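Lirgate Works — Unit 3, ground floor
Workplace safety walkround, checklist and comments
Date of check: 6/16/25
Last full check: February
Key: OK / ACTION / N/A. Comments go under the item, not on the back.

1. WAYS OUT AND FIRE DOORS

Main door, opens freely from inside — OK
Side door to yard — ACTION
Sticks at the bottom. Needs a good shove. Was on the February sheet as well. Plane it or rehang it, don't just write it down again.
Corridor fire door, closes fully by itself — OK
Fire door by packing bay — ACTION
Wedged open with a folded carton when I got there. Wedge removed. Back again after lunch. Wants a hold-open that lets go on the alarm, quote asked for from Nasrallah.
Way-out signs lit — OK except the one over the stairs, flickers
Corridor clear full width — OK. 3 pallets of Flinari stock close to the line but not over it.

2. FIRE GEAR

Extinguishers in place, pins and tags present — OK
Extinguisher by kitchen — ACTION
Hidden behind the coat stand. Move the coat stand.
Fire blanket in kitchen — OK
Alarm call point tested, no. 146 — OK, heard at both ends of the building
Alarm log filled in — ACTION
Two weeks missing. Tests may well have been done but if its not in the book I can't count it.
Assembly point sign in yard — faded, still readable. Replace when next ordering.

3. ELECTRICAL

Leads and plugs, visual check — OK in office, ACTION in packing bay
Tape round a lead on the label printer, asset 786. Taken out of use, tag on it. Please don't take the tag off.
Extension leads not plugged into each other — ACTION
Found under the reception desk. Heater on the end of it, in June.
Distribution board, door shut and nothing stacked in front — OK
Portable appliance labels in date — OK bar the kettle, no label at all
Socket by window, loose faceplate — fixed since February, good

4. FLOORS, STAIRS, LIGHTING

Floors free of holes, lifting edges, trailing leads — OK mostly
Mat at main door curls on one corner. Flip or bin.
Stair nosings secure — OK
Handrail firm — ACTION, bottom bracket has one screw doing the work of two
Lighting adequate — OK. Tube out at far end of stores.
Spill kit stocked — ACTION, no granules left. Bag was empty but folded up neatly so it looks full.

5. FURNITURE AND WORK SURFACES

Chairs, five-point bases, no cracks — one cracked, put out for the skip
Shelving fixed to wall — OK, load labels missing on two bays
Tables stable, legs tight, edges sound — see below
General note for whoever does this next. Get down low and look at legs and undersides, most faults don't show from standing height. Press each corner in turn. Run a hand along the edge band for lifting or sharp bits.
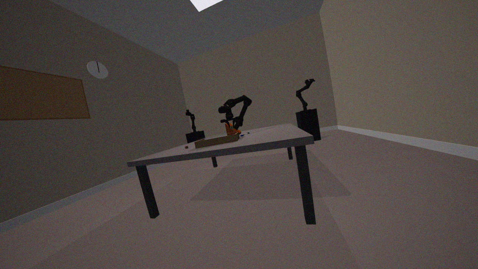 Item 5, tables. Grey top, darker edge band, four dark legs — low view.

Meeting room table, all corners pressed — OK, no rock
Canteen tables — ACTION
One rocks. Beer mat under the leg is not a repair. Adjust foot or replace.
Folding tables in stores — locking catches OK, one stiff. Drop of oil.
Heights suit the task — packing bench too low for taller staff, raised before, still waiting on the Bumside order for risers

6. KITCHEN AND WELFARE

Hot water working — OK
Water temp at sink, no scald risk — OK
Fridge clean, temp log kept — ACTION, log stops in February. Fridge itself fine. Something in a tub at the back is not.
First aid box — ACTION
Plasters nearly gone, eyewash out of date. Reorder both. Accident book present, old pages removed and filed as they should be.
Toilets clean, lock and light OK — OK, hand dryer slow
Drinking water labelled — OK

7. YARD AND OUTSIDE

Speed sign, 30 m from gate — ACTION, bramble over it
Gate latch and drop bolt — OK
Bins away from building wall — ACTION, cardboard cage has crept back under the window again. Please leave it on the far side, marked bay is there for a reason.
Surface — pothole by loading ramp getting worse. Cone on it for now. Needs filling before the wet weather.
Outside lights — couldn't test, broad daylight. Check on a late shift.

OVERALL

Better than February. Most actions are small and could be done in an afternoon by someone with a screwdriver and the order book.
Do first — side door, packing bay fire door, the taped lead, eyewash.
Do next — handrail, canteen table, spill granules, pothole.
Rest before the next check.

Copy to site office and noticeboard. Tick off and intial each action when done, and leave the sheet where it is.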